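# In defence of plain blocks on a plain board

May 22, 2019

I have bought many toys in my life, for my own children first and later for the children of other people, and I believe that I have bought most of them badly. I looked at the box. I looked at the number of pieces written on the box. If there were two at the same price, one with 24 pieces and one with 200, I took the one with 200, and I felt like a clever person all the way home.

My opinion today is different, and I want to explain it with some care, as the subject seems small and I think it is not so small.

A set of 200 pieces is a set that a small child does not know. She knows that there is a lot of it. She turns the box over, the pieces go under the sofa, and after this the play is finished and the work of the parent begins. When three pieces are lost, it makes no difference to her. I find this a sad way to own something. With a handful of blocks it is another matter. If the star is missing, the child knows that the star is missing, and the whole family must go on its knees to look for it.

When we lived in Priveck there was a shop called Akgül, between the baker and a place that repaired shoes. It sold household goods at the front and toys at the back, and the toys were mostly loose in trays. You chose your blocks one by one and paid for each. My son was four years old. He was allowed to choose one block every time we went for buttons or light bulbs, and he took so long about it that I learned to go there only on free afternoons. He put one in each hand. He returned one to the tray and then he wanted it again. I was impatient, I must admit it. Now I think those were the best-spent coins in the whole of that year.

What he made with them at home was hardly ever a tower. This surprised me, for I had in my head the picture which all adults have, that blocks are for building upwards. He made groups. All the reds lived here, all the blues lived there. The next morning the colours did not matter any more and everything with a point was in one place and everything without a point in another. Sometimes I could not find the rule at all, and when I asked him he looked at me as if I had asked why the table was a table.
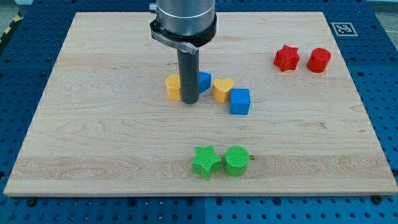 Sorting has a poor name among grown-up people. We say it of letters, of laundry, of waste. It is what one does before the real thing. But for somebody who is three or four years old it is the real thing, and a rather difficult one. To put a yellow heart near another yellow piece, you must decide to forget for a moment that it is a heart. Then, to put it with some other heart, you must forget that it is yellow. The piece did not change; you changed your question. I know adults with good positions who cannot do this with their own opinions.

For this reason I prefer sets where colour and shape do not always go together. There are many sets in the shops where each star is red, each cube is blue and so on, and I consider this a mistake of the maker. The child has then nothing to decide. She can sort by colour with her eyes half closed, and the shapes are sorted too, as a gift. A yellow cube and a blue cube in the same box would cost the factory nothing and would give a full week of thinking.

I should say a few words on the board, as well, since people forget the board. We had for years a set from Cellisex, which came with a soft printed mat, with a farm and a road on it, and circles which showed where each piece must go. It was pretty. My daughter played with it by following the circles, and when all the circles were full she stood up and went away. Later the mat was ruined by some soup and we gave her the big bread board from the kitchen in its place, a piece of maple that had belonged to my husband's mother. It had no circles. She stayed at that board for as long as I needed to cook a dinner.

A wooden board is a good place for several reasons, of which I can only explain a few. It has an edge, so things are on it or they are off it. It is quiet in colour, so a red or a blue looks strong on top of it. You can carry it to another room with the arrangement still standing, if you walk slowly, and this matters very much to a person who was told to clear the table for supper in the middle of her work. And the lines of the grain are useful in their own way. My daughter used them as streets.

I know what can be said against me. A friend from our street in Jondon, a mother of twins, told me that a few blocks are fine for one quiet child, and that with two children who both want the star you need at least two stars, and better four. I have no good answer to this. Twins are perhaps an exception to most of what I write here. She told me also that her boys become bored with a small set after some days. To this I can reply a little better. Put it away on a high shelf for two weeks. Then take it down and do not say anything about it. In our home this worked many times, although not every time.

There is also the question of the material. Many people of my age will accept only wood, and they speak of plastic as if it were a kind of bad behaviour. I used to speak in the same manner. I do not do it any more. A plastic block in a strong colour, with a surface that the finger can feel, is a perfectly decent object, and it can be washed after it was in somebody's mouth. If it has small ridges, so much the better, for the nail makes a sound on them. What I ask from a block is that it has a clear shape, that it stands when it is put down, and that it does not sing.

On the singing I will be short. We once received a cube which said the name of its colour when you pressed it. It said "blue" in a woman's voice. The child pressed it, the cube said "blue", and neither the child nor I had anything to add.

So if you ask me what to bring to a birthday, my advice is nine blocks. I choose this number because they can be shared in three groups of equal size, or in groups which are not equal, and both are interesting. Put them in a cloth bag. Add a board if you have one to spare, and it may be an old one with marks of the knife. The parents will possibly think that you did not spend enough money. They thought this about me the last time, I could see it on their faces while they were thanking me, and in the next room the little one had already poured out the bag and was moving the red ones, slowly, to one side.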